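Osdale Automation Help Community
Simulation and Grippers

Gripper reports "grasp complete" with a wide gap on one side

Bennani Lab Support
Posted 29th October

Our group is evaluating a pick task in simulation before transferring it to the physical cell at Hirndale. The controller is Fastudex, with a two-finger gripper and the camera mounted on the wrist. In 40 of 174 trials the controller reported a completed grasp, the arm lifted, and the object remained on the table.

The view below is from one of the failed trials. The brown object is nearly touching the left finger, and there is a wide gap between it and the right finger. We have confirmed that the object model has collision enabled. We would be grateful for advice on whether the fault lies in the approach position or in the grasp check, as we are required to close the matter before hardware testing is approved.

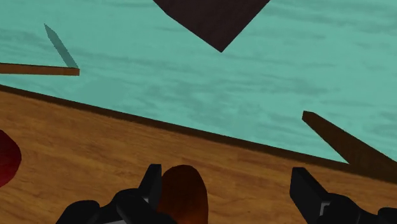
3 replies

Fastudex User Group
14 found this helpful

There are two separate faults, and they should be recorded separately.

The first is the approach offset. With the object so close to one finger, that finger will make contact well before the other. An upright, rounded object may then be pushed or tipped before the second finger arrives. Please check the transform between the wrist camera and the tool center point. An error there normally places the object on the same side in every failed trial, so a review of your saved views should settle the question.

The second is the grasp check, and it is the more serious of the two. A completed grasp should not be reported on the strength of a single contact or an expired timer. We recommend the following conditions:

Contact force present on both fingers at the same time
Finger opening within 2 mm of the expected object width
Both conditions held for 100 ms before the lift is permitted

If any condition fails, the arm should stop and open — it should not proceed to the lift. Hardware testing should not begin until this check is in place.

Hirndale Test Cell
3 found this helpful

We had the same symptom in June. The camera transform had been entered with the wrong sign on one axis. Correcting it removed most of the failures, although the false reports continued until the check was rewritten.

simdesk
0 found this helpful

Increase the friction on the fingers. It worked for us.

Share (6) Comments (2)

Related topics
Wrist camera transform lost after controller restart
Finger force reads zero in simulation
Protective stop during gripper close
Object slides before second finger makes contact

Contact the moderators | Copyright Osdale Automation Help Community | Back to top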